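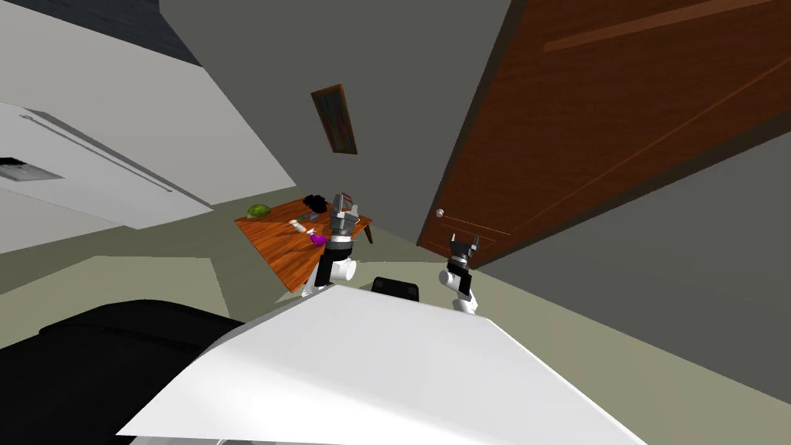

I went to the Stundex open day at Jernham hoping to be told I need never tidy a table again. It cost £5 to park, and the queue for tea was longer than the queue for the future.

Most of the day was simulation. Gerrit Lekota, who runs the household side, had a virtual living room up on the big screen, and his software was being asked to clear a table in it. I have been asking my family to do the same for 16 years, so I took a seat.

"It's had 197 goes at this room," Gerrit told us. A man behind me asked how many of those had ended with a clear table. Gerrit said it depended what you meant by clear.

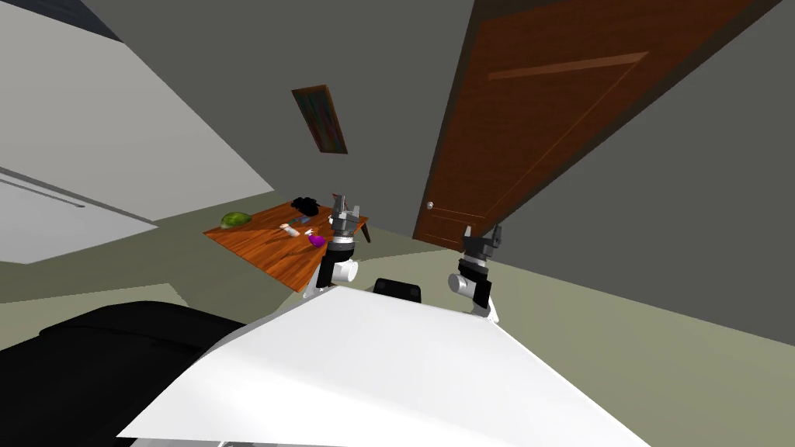

Small things are the trouble, apparently. A gripper with two fingers has to decide where to take hold, and anything near the edge wants to be on the floor. Walls and big furniture it copes with, mainly by leaving them alone, a method I use myself.

Hugo Moya from Volla did the shop-floor talk after lunch. His lot can get boxes on to a shelf, given the right boxes and the right shelf. I asked about tins. He said tins were on the list.

So, can they do the chores yet? Not mine. I'd go again next December, though I'd bring a flask. The Alcaraz stand had run out of biscuits by two, and the bus home is the number 23, every hour if you're lucky.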